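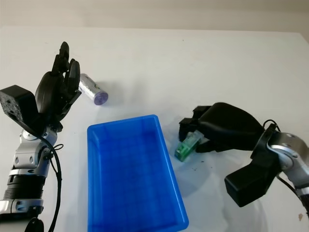 Kornél Rácz asks whether old batteries can simply go in the drawer with the new ones until there are enough to justify a trip to the recycling point. They should be kept apart. A used cell next to a fresh one in a torch or radio will be driven flat by its neighbour, and a flat cell forced to carry current is the usual start of a leak.

Use a shallow plastic tray for sorting. Metal tins and foil-lined boxes are unsuitable, as they conduct. A tray with a raised rim stops round cells rolling off the bench, and a strong colour such as blue makes small button cells easier to find.

Lay large cylindrical cells on their sides, all facing the same way. Put a strip of clear tape over both terminals of any lithium cell and over the contacts of any 9 V block — these have both terminals on one face and will short against a key or a loose screw.

Test under load where possible. An alkaline cell can read 1.4 V on a plain meter and still fail in a motor. Write the date on the good ones with a fine marker, and use the oldest first.

White crust on an alkaline cell is caustic. Wear gloves, wipe the compartment with a cotton bud dampened with vinegar, then with clean water, and leave it open until fully dry. Lithium cells that are swollen or dented go outdoors in dry sand, away from the house, and are handed in separately.

Store the remainder at room temperature. The fridge gives little benefit and brings condensation. Remove cells from anything unused after February, garden lights and Christmas candles included.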